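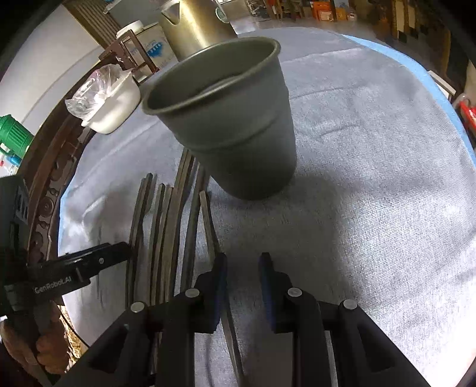
The Kettle at Drernthorpe

My aunt left me the house with everything still in it, and by everything I mean the freezer was plugged in and the tablecloths were on the tables. I drove up in April 2024 thinking I'd need one weekend. I had a roll of stickers from Flanum, the auction people, green for sell and red for keep, and I was going to be so fast about it!

I started with the round table, the one with the gray cloth, since it was closest to the door. It had the gold kettle on it, and the gray-green cup she never drank from (she kept buttons in it, then coins, then nothing). I put a green sticker on the kettle. Then I made tea with it, which was a mistake, and took the sticker off again.

You have to understand about that kettle. She bought it the same September I came to live with her, when I was 12 and not speaking to anybody. She'd ask if I wanted tea and I'd shrug, and she would fill the thing up to the top anyway, as if a whole bus of people might come in. We'd sit on the carved bench, her at the end with the curl in the wood, me at the other end picking at the openwork with my fingernail. It took forever to boil. I think she liked that. A person will say something eventually if the water takes long enough.

What I said, eventually, was that the tablecloth was ugly. She laughed so hard she had to put the lid down.

The man from Flanum called on my second morning. He'd gone through my list and he could do 1,360 for the lot, or 822 if I held back the bench. I asked him what the bench was to anybody else. He said a dealer named Vondráček wanted it for a hotel lobby - nice place, lots of plants. I pictured people in wheeled-suitcase clothes putting their coats on it. I told him I'd call back.

The Second List

I tore up the stickers and got out a notepad from Borkix, where my aunt did the books for years and, as far as I can tell, never once paid for paper. On one page I wrote what I could carry. On the other I wrote what I couldn't stand to see in a van.

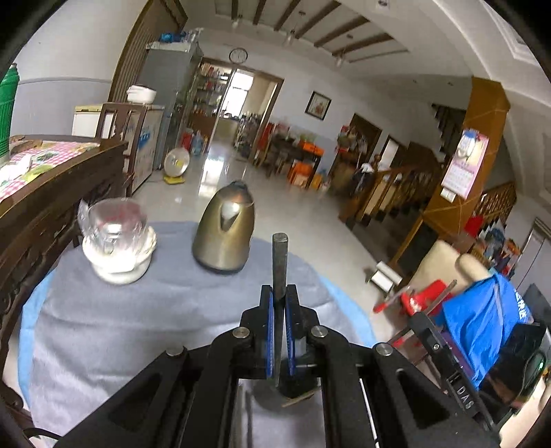
What I Kept

The bench, obviously. The green thermos, which went to every school picnic and made everything taste like soup. The pink-and-white checked cloth, which is still ugly. I've got it on my own table now and I've had two people ask me where I found it.

The freezer went for nearly 700 less than I'd hoped, meaning I more or less paid them to take it. Fine. It hummed at night and I never liked it.

The kettle rode home on the passenger seat with the belt across it. I fill it right up to the top, just for me, and then I sit there and wait.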